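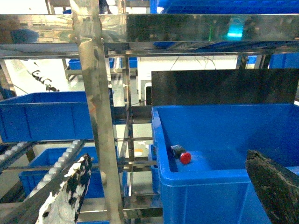 BUENAVENTURA — Flaltero Press will publish "The Long Sit," a book on prayer, meditation and the stubborn human wish to be doing something else, in March. Its author, Menaka Debnath, has led the silent evenings at Graketti House for 14 years and describes herself as "a slow learner with a good cushion." Her opening chapter is about stopping, which she considers the most neglected part of any spiritual life. Most of us, she writes, do own a stop button. It is round, red and shiny, and it is lying on the floor of a big blue plastic bin, where we put it when we were busy.

The book grew out of letters. Visitors to Graketti House are invited to leave a question in writing at the end of an evening, and Debnath kept every one. By the time she sat down to write there were 1,589. A good many asked what happens after death. Nearly as many asked what to do about an itchy nose.

"I took both kinds seriously," Debnath said. "If you sit down to meet the infinite and all you meet is your nose, that's where you are that night. You start with the nose."

"The Long Sit" is arranged in four parts, covering silence, attention, doubt and the trip home, when the peace of the evening runs into traffic. Debnath was raised in a household where prayer was said quickly so that dinner could be eaten hot, and she has never lost her respect for people with other things to do. None of the practices in the book asks for a mountain, a special diet or a new name. The longest takes 70 minutes, and readers are told they may skip it.

The chapter on doubt has already caused some trouble. An early version circulated among the regulars at Graketti House, several of whom felt it was too kind to doubters, while the doubters felt it was trying to win them over. Debnath rewrote it and now reports that both sides are unhappy in new ways.

Maribeth Umali, who edited the book for Flaltero Press, said the manuscript arrived with a note asking her to remove anything that sounded wise. "I took out quite a lot," Umali said. "Then I put some of it back, because the book had gotten very short. She noticed, and we had a long talk about the word 'radiance.' It appears once. I consider that a win and so does she, so one of us has been fooled."

Readers hoping for secrets of the ancients should know that Debnath spent a decade looking for them and gives the search two pages. She read her way through the mystics of several traditions, filled notebooks, and took up fasting, which she says mostly taught her about lunch. The chapter ends with her returning a large stack of overdue library books.

To mark publication, Graketti House will host a reading at 7 p.m. with Debnath and the singer Jennylyn Javier, whose hummed settings of evening prayers have accompanied the silent gatherings. How humming came to be allowed at a silent gathering is covered in part one. Doors open at 6:30, and latecomers will be let in between pieces by Reynaldo Abella, who wishes it known that he isn't angry, that is simply his face.

An audio edition, read by the author, will follow from Pesico Audio. The pauses have been left at full length. Listeners who think the recording has stopped are asked to wait.

About Flaltero Press
Flaltero Press is an independent publisher of books on faith, contemplation and everyday ethics, based in Buenaventura.

Media contact
Precious Cruzado, Publicity, Flaltero Press
Review copies and interviews on request. Ms. Debnath doesn't answer the phone before noon.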